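Closure of a Straight Incision in a Synthetic Tissue Pad

Project report, Sumora practical course
Submitted in August

1. Purpose

The aim of this project was to study how a short, straight cut in a soft pad is closed with interrupted stitches, and to decide which features of the stitch can be judged from close images alone. Interrupted stitches are tied one at a time. Each has its own knot, so a fault in one does not release the others. A running stitch is faster to place but was outside the scope of the work.

The project used bench materials only. No animal or human tissue was involved.

2. Materials

The pad is a skin-like synthetic sheet. The course handbook (Hailu series, section 3) asks for a pad that holds a stitch under light tension and does not tear at the entry point. The red fluid is a blood substitute. It makes the line of the cut easy to follow, but it also collects at the wound edge and hides the entry points of the needle, a drawback the handbook does not mention.

The suture is a pale single thread. A pale thread was chosen for contrast against the red tint of the pad. Contrast was good on the darker areas and poor wherever the surface reflected the light.

3. Terms used

Standing end: the long part of the thread, leading away from the stitch.
Tail: the short free end left after the thread is passed through.
Bite: the distance from the edge of the cut to the point where the needle enters.
Spacing: the distance from one stitch to the next along the cut.

4. Observations

The images were reviewed for three items: the shape of the cut, the position of the knot, and the path of the thread.
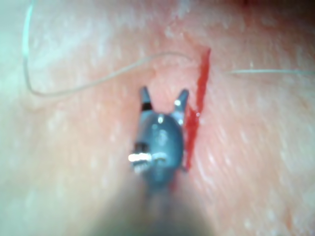
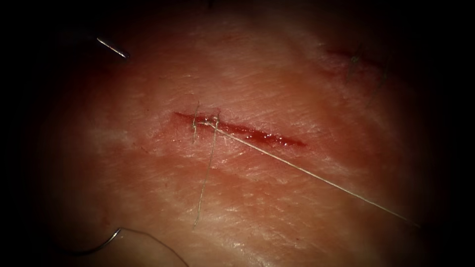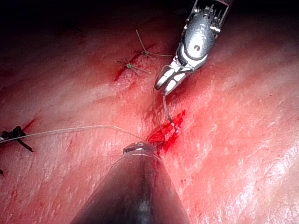
Figure 1. Synthetic tissue pad, close views. Second image: single stitch near the left end of the cut, with standing end and tail. Third image: three tied knots.

In the second image the cut is narrow and tapers at both ends. The knot lies just above the slit and does not sit on it. This is the preferred position, as a knot resting directly on the cut can press into it. The standing end runs nearly straight and is taut, while the tail is loose and kinked. The fluid has formed small beads in the right half of the cut, on the part away from the stitch.

In the first image the red line starts as a thin point and broadens into a smear beside the right jaw. The edges of the cut could not be assessed at the smear, and no value was recorded for that area.

The third image has three knots and two visible strands. The surface is creased and strongly lit — the highlights are fine, white and close in tone to the thread. The long strand crossing the left half can be traced without difficulty. The short one, held up by the jaws, curves down to the bleeding area.

5. Discussion

Knot position and thread path can be read from a single image if the thread is clear of reflections. Bite cannot, as the entry points were covered in most cases. Spacing would need a scale laid beside the cut, and none was used. Thread tension was judged only by whether a strand looked straight, a weak measure that says nothing about the force on the edges of the cut.

6. Changes for the next stage

Blot the pad before each image is taken.
Place a ruled strip next to the cut.
Lower the light to reduce glare on the surface.
Repeat the review with a dark thread on the same pad — the Grinevach group has asked for a direct comparison.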